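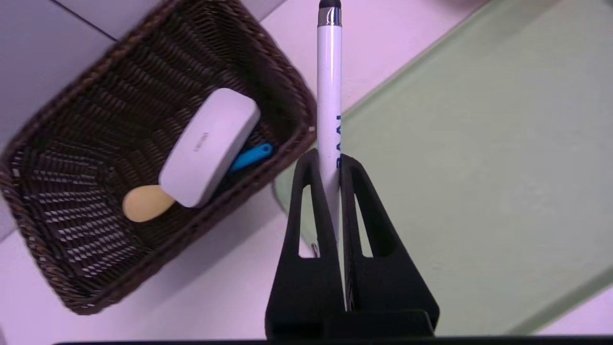

Emum Shipyard Begins Work on Second Survey Vessel for Saniria Coast Guard

The Emum shipyard has started steel cutting for the second of two coastal survey vessels ordered by the Saniria Coast Guard. The start of production was marked on Monday at the yard's covered hall in Zamov, where officials from the coast guard and the port authority joined employees for a short ceremony.

The vessel will be built to the same design as the first ship in the class, which is now at the fitting-out quay and is due to begin harbor trials in March. Each ship will have a length of 78 meters and will carry equipment for mapping the seabed, checking navigation channels and recovering drifting buoys. A work deck at the stern will allow the crew to launch small survey boats in moderate seas.

The contract was awarded to Emum following an open tender. Under its terms, the yard is responsible for detailed engineering, construction, sea trials and the training of the first crews. The Ajayi engine works will supply the main diesel generators, and the electric propulsion motors will be assembled in Zamov under the supervision of the classification surveyors.

According to the shipyard, 900 people are employed on the program at the yard and among its suppliers. The hull will be assembled in sections inside the covered hall and moved to the slipway once the engine room blocks have been joined. Several changes have been made in the order of work following experience with the first ship. Pipes and cable trays will be installed in the lower blocks before these are turned upright, and painting of the ballast tanks will be completed at an earlier stage.

The coast guard currently carries out its survey duties with chartered vessels and a former buoy tender. Both new ships will be based at Zamov, with the second assigned mainly to the northern approaches, where shifting sandbanks require the channel charts to be revised each season. The vessels will also be available for search and rescue and for the containment of fuel spills.
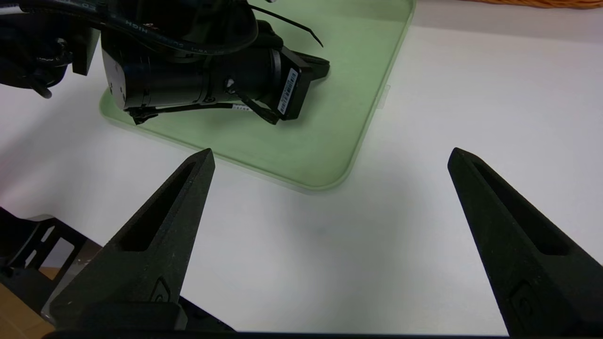

Suleiman Sani told those attending that the northern channel had been surveyed too seldom in past seasons and that a second ship would allow the work to continue while the first was in dry dock. He added that harbor pilots had asked for updated depth readings before every winter, and that the coast guard intended to meet that request as soon as both crews were fully trained.

The crew of the first ship has already begun classroom instruction at the yard. Practical training on board will follow the harbor trials and will cover machinery operation, damage control and the handling of the survey boats. Several members of that crew will later transfer to the second vessel, so that each ship enters service with officers who know the design.

The port authority is preparing a dedicated berth for the two ships on the east side of the Zamov basin. Dredging at the site has been completed, and work on the shore power connection is under way. The connection will allow the vessels to shut down their generators while alongside. A storage building for buoys, chains and sinkers will be placed directly behind the berth.

Traffic in the basin will be restricted during the first ship's harbor trials. Masters of commercial and fishing vessels are asked to follow the notices issued by the harbor office and to keep a listening watch on the port working channel. The names of both ships will be announced by the coast guard before the first vessel is handed over.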